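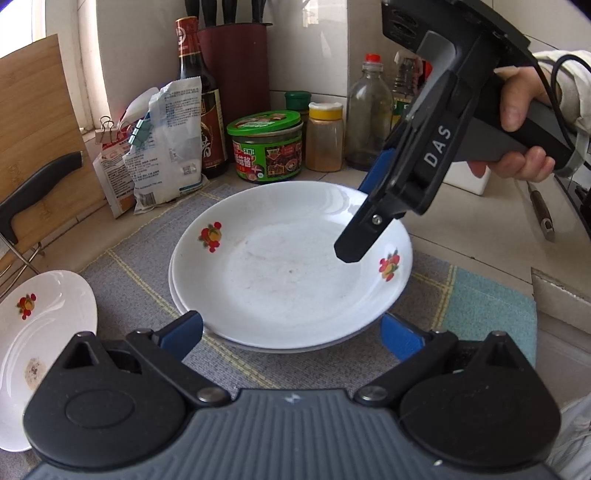

[gallum-dev] Re: two-handed plate lifts, left/right timing

From: Arne Böttcher
To: gallum-dev
Subject: Re: [gallum-dev] two-handed plate lifts, left/right timing

Hi Mirjam, hi all,

I had the same question when I took over the plate task from Engelbert, so I went back through the data before answering. Short version: yes, the timing between the two grippers matters, and it matters much more for stacked plates than for anything else we have collected. There is a fix on a branch. Details inline.

Mirjam Moser wrote:
> I have been training the Gallum policy on the plate subset and I keep
> getting the same failure. The task is to take the top plate off a stack
> with both hands. The left hand closes on the rim, the right hand closes
> a moment later, and by then the plate has turned. Sometimes the lower
> plate comes along too. The single-hand tasks from the same kitchens
> train fine with the same settings.

That matches what we see. With one hand, a small time error just shifts the whole action a little and the policy can correct from its own camera. With two hands on one rigid object, each hand is the other one's problem. If the training data says the right hand closes late, the policy learns to close it late.

The recordings themselves look right when you play back one view at a time, which is why it took us so long to find. I went through a lot of the left-hand views where the other gripper is in the picture, and you can see its jaw come down to the rim and close. Then you look up the jaw width logged for that gripper at the same time stamp and it is still open.

> Is this a problem with the data or with how I load it? I am using
> the default Stubbs loader and I did not touch the sync settings. I
> looked at the time stamps and they seem to be fine, no gaps, no
> jumps.

It is the data, but the loader hides it. Both streams are regular, so any check for gaps or jumps will pass. What is off is the start. Stubbs lines up the two streams by their start messages, and on some sessions the start message from one gripper arrives late. After that everything is shifted by the same amount until the end of the recording.

The plate subset has 3173 demonstrations. In 183 of them the right stream is shifted against the left by more than 2 frames. That sounds like a small share and it was my first reason for not believing it was the cause. But they are not spread evenly. Most are from sessions with stacked plates on a soft mat, because those were all collected in the same stretch in October with the same pair of start scripts. For the exact task you are training, they make up a large part of what the policy sees.

> I tried dropping every demonstration where the two hands do not
> close at the same time. That left me with very little and the
> policy got worse, not better.

Please don't filter on that. People do not close both hands at the same time. Bo-ram Koo collected a good part of these and she nearly always settles one side first and then brings the other in. If you throw those out you keep the odd ones where someone grabbed with both hands at once, and those are the fast, rough lifts. I made the same mistake.

What we do now is estimate the shift per session and correct it, and keep the natural delay between the hands as it is. The steps:

1. For each demonstration, find the first contact of each hand. We take this from the jaw width signal: the point where the width stops shrinking while the trigger is still being pulled. The fingertip pads give a little, so the curve bends instead of stopping hard. We use the start of the bend.

2. From contact until release, both hands hold the same plate. A plate does not stretch, so the distance between the two grippers should stay the same during the lift. If the streams are shifted, the distance seems to grow and shrink whenever the plate speeds up or slows down.

3. Try a range of shifts and keep the one that makes the distance most constant.

4. Take the median over the session and apply that one value to every demonstration in it. Do not correct each demonstration by itself. A slow lift has almost no speed change and the estimate from it is mostly noise.

The last point cost me the most time. My first version worked per demonstration and it moved streams that had been fine before.

It also needs the two gripper poses in one common coordinate system, which you only get after the joint mapping step. If you skipped that step to save time, run it first. With separate maps the distance drifts by itself and step 3 will happily explain the drift with a wrong shift.

> Could you also say what you used for testing? I would like to be
> able to compare with your numbers and not just with the training
> loss.

We tested on the two-arm setup at Pinddale. Same network, same number of training steps, same seed for the data order. Two white plates stacked on a woven placemat, lift the top one, put it down to the side. A trial counts as good if only the top plate moves, it stays level enough not to slide, and both hands let go at the end. We ran 16 trials per condition, with the start position of the stack taken from a printed list so that every condition gets the same positions.

Uncorrected data: 6 good
Uncorrected, shifted sessions removed: 9 good
Corrected data: 13 good

I would not read much into the gap between the second and third line with this few trials. The gap between the first and third I do believe, and the failures also look different. In the first condition most failures are the turning you describe. In the third condition I did not see turning at all. The three that failed there were two where the pads slipped off the rim on the way up, and one where the left hand reached too low and got both plates.

Reaching too low is a separate problem, I think. When the plates are nested tightly, all you see of the lower one from the front is a thin band of white under the first rim, and both are the same white. The policy has very little to go on. Thaddäus Lüthi suggested adding demonstrations with two plates of different color so it learns that there is an edge to look for. My worry is that it will learn the color and nothing else. If anyone has tried this with bowls or lids I would like to hear how it went.

> Last thing: how clean do the kitchens need to be? I am planning
> sessions at Dikitz and people keep asking me if they should clear
> the counter first.

Leave the counter as it is, as long as both hands can move and the plates have a flat place to stand. We want bottles, jars, bags, a knife block, whatever is normally there. The mapping step works better with it. A bare tiled wall is one of the worst backgrounds we have, every tile looks like the next one and the map jumps by one tile. A row of sauce jars in front of the tiles fixes that.

The plates don't need to be spotless either. We have smudged ones and ones with flowers on the rim and neither makes a difference that I could measure.

Some things that do matter for two-hand sessions:

Keep loose knives out of the space where the hands move. Beside the board is fine if it is away from the stack.

Watch the cable. It loops over the wrist, and on a wide reach it can pull at the gripper. You will see it in the data as a small jerk just before contact, and step 1 can take that for the contact.

Wear sleeves that stay put. A wide cuff can hang into the view of the other hand's camera at the exact moment you care about.

If there is a window, do not worry about the bright corner. Exposure settles after the first moment. Just don't start the recording while still turning away from the window.

At the start of each session, do one fast lift with a single plate, up and down a few times, both hands holding it. This is new. It gives step 3 a clean signal with a lot of speed change, and then the session shift does not depend on how calm the person was with the real task. Please mark it as "calib" in the task field so it does not end up in training. If you forget the mark, tell me the session name and I will set it by hand.

The code is on the branch pair-shift in the Stubbs repository. It writes a small file with one value per session and does not change the recordings. The loader picks the file up if it is there. If it is missing you get the old behavior with no warning, which I know is bad, and I will change that before the merge.

Not done yet:

The estimate fails on tasks where the hands never hold the same thing, for example one hand holding a jar and the other turning the lid. The distance there is allowed to change. Engelbert Pfister wants to use the other gripper's jaw as seen in the camera view, which is how I found the problem by eye in the first place. It should work when the other gripper is in view. Often it is not.

I have not checked whether the shift can change during a long session. On the ones I looked at, the first and last demonstrations agreed. I only looked at a handful.

Mirjam, if you rerun with the corrected data, could you send me your checkpoint as well as the result? I can put it through the same list of start positions at Pinddale, and then we have at least two training runs behind the comparison.

Regards,
Arne

> Thanks in advance, and sorry if this was answered on the list
> before. I searched for "sync" and "delay" and only found the thread
> about dropped frames.
>
> Mirjam

It was not answered before. The dropped frames thread is a different bug and that one is closed.

_______________________________________________
gallum-dev mailing list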